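1/ Notes on the Drilik paperback covers, first printings only. The publisher numbered 193 titles. Six have no artist credit anywhere, spine and copyright page included.

2/ The usual attribution for those six is Manolakis. I doubt it. His lettering sits inside the painting - on these it was stripped in afterward, in a different ink.

3/ Stunder's checklist gives a print run of 2000 for the moon novels. The Ketville ledger says 1000.

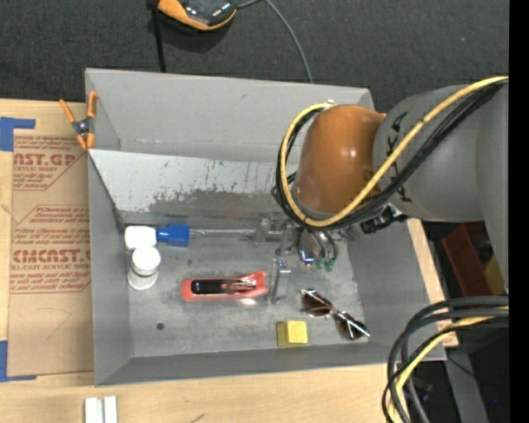 Ourania Lambrakis
Cover art bibliographer
Sep 29, 2022

4/ Scans of all six go up next. If you own number 88 with the green spine, please check the back flap for initials.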